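Are We There Yet? Doors, Drawers and the Robot Housekeeper

My mother used to say that you could judge a guest by whether they shut the door behind them, and I have been thinking about her lately, because I spend a good part of my week watching simulated robots try to get through doors in simulated houses. People at parties in Lindsay ask me when they can have one to do the laundry (it's always the laundry!), and I have learned to take a sip of my drink before I answer.

My answer is "not yet," and then I talk about doors until they go and find the chips.

A chore is mostly the stuff around the chore. Folding a towel gets the videos, but before the towel there is a hallway, and a handle, and a pair of doors that swing toward you when you are wide and have two arms to keep out of the way. You and I do a little backward step without thinking about it, maybe with a basket on one hip and the dog underfoot. A machine has to be taught that step, or has to stumble on it by itself over a great many tries. 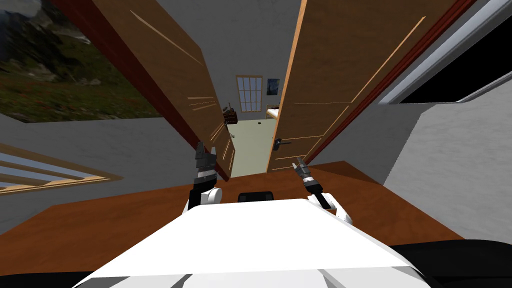
I've heard it argued that we should simply rebuild our houses to suit the machines, with sliding doors everywhere and no thresholds, and I suppose a brand-new apartment block could do that. My own house is 80 years old and has 155 dollars' worth of mismatched knobs in it, which I picked out one by one and am very fond of. Any helper that comes to live with me will have to put up with them.

That is why I like what we've been doing with Clileno, our practice house, even on the slow afternoons. Nothing breaks in there for good. If Stekano, our control program, bumps a cabinet, we start the room over and it can bump the cabinet again, and I can finish my coffee. It's a patient way to learn, and I wish somebody had taught me to drive like that.

Then there are the hands. Two fingers will take you a surprisingly long way, and plenty of kitchen work could be done with a good firm pinch, but people use the whole hand, and the hip, and the elbow when both hands are full of groceries. We feel our way around an edge we can't see. Ask a pair of flat fingers to do it and you start to respect your own thumbs.

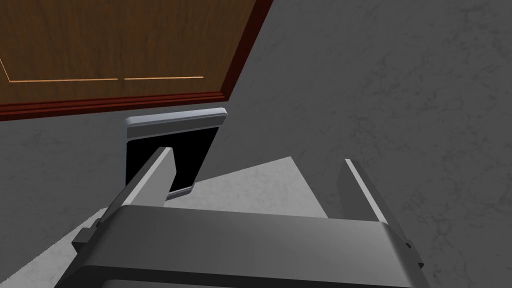

Eltimstead Household Robotics Group | Opinion

So would I buy one today? For a single job in a tidy room, say carrying a tray down the same hall every evening at 6, I think I might be talked into it. For the general run of housework, with the socks on the stairs and the drawer that sticks in July, I would keep my money and my broom for now, and I say that as someone who is rooting for the robots with her whole heart.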